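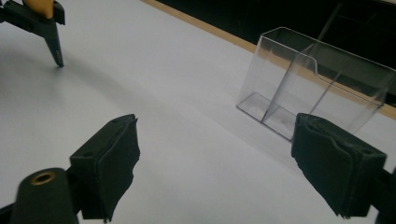
List: Dawber Tidy Homes
Date: 1/13/25
Subject: Re: clear boxes, yes or no?

> I'm about to redo the craft corner and can't decide on clear
> plastic boxes or the solid kind. Clear looks messy to me once
> it's full of beads and thread. Does anyone sort on a table
> first, or do you just work on the floor?

Clear, clear, clear! I switched over when we moved to Jornham and I haven't gone back. I had 17 solid tins before that and opened half of them every time I wanted a button (my old labels were hopeless, I admit). With see-through boxes I just look along the shelf and there it is. If the mess bothers you, a strip of plain paper inside the front hides most of it.

We use cookies to improve your experience on this site. Accept / Manage settings

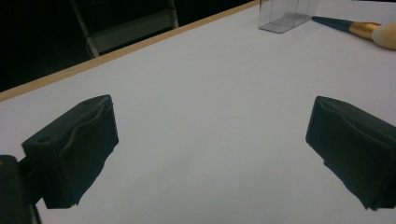
Sorting on a table is so much kinder to your back, so please get up off the floor! I did the whole Prusard bead collection that way, 61 little bags of it, over a couple of evenings. Go for a plain white top with a matte surface and leave yourself a wide bare stretch in the middle, and dark beads and pins show up right away. Then I work on one box at a time and put it back before I reach for the next.

The Gusa swap is in March and I'd love to bring my spares. Does anyone want small lids? I have 9 with no boxes to go with them.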